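Treltamier Owners' Forum
Is the Brarau estate worth waiting for? 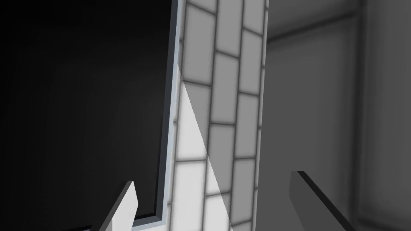 New Models and Rumours

hatchback_hal
July 1, 2019
So my local dealer swears the Brarau is coming as an estate, on sale in September, with the same engine as the hatch and a price that will "pleasantly surprise" me. I have been pleasantly surprised by a car dealer once in my life and he'd undercharged me for mats by mistake. My Quan has 2474 miles left before the cambelt is due. Do I hang on or buy a used Plema and be done with it?

mossgreen
Hang on. The hatch is a lovely thing to drive and the boot is the only reason I didn't buy one. Give it a proper boot and I'm there with my wallet out.

dull_but_reliable
Buy the Plema. It has a boot, it exists, and you can sit in it.

mossgreen
You can sit in it, yes. Getting comfortable costs extra.

Perrine Masson
I had the hatch for two years and would be careful. Mine was fine on the motorway but the rear springs were soft even with two children and a tent. If they stretch the back and leave the springs alone, you'll be lighting up the treetops with your headlamps every time you go camping.

hatchback_hal
That's the sort of thing I wanted to know. The dealer told me about the cup holders.

oily_rag_ken
Soft springs my foot. I towed with a Brarau hatch all last summer, 900 kg on the back, never a bother. People load the boot to the roof, put nothing in the footwells and then blame the car.

Perrine Masson
Ken, the tent was in the footwell.

oily_rag_ken
Must have been a heavy tent.

dull_but_reliable
Has anyone got a source for this estate apart from a man in a showroom who wants Hal's deposit? Last year it was going to be a convertible.

mossgreen
There was a bit in the club newsletter. It said "expected", which I grant you also applied to the convertible.

hatchback_hal
He does want a deposit, as it happens. £1000, refundable "in most circumstances". I asked which circumstances and he went to find a leaflet.

oily_rag_ken
Don't pay it. Wait for the price list, then drive one with your own clutter in the back.

Perrine Masson
For once I agree with Ken. But do take a tent.

hatchback_hal
Right -- no deposit, and I'm looking at a Plema on Sunday's list of part-exchanges in the meantime. It's beige. Will report back if I can bring myself to.

dull_but_reliable
Beige hides the dirt. Good choice.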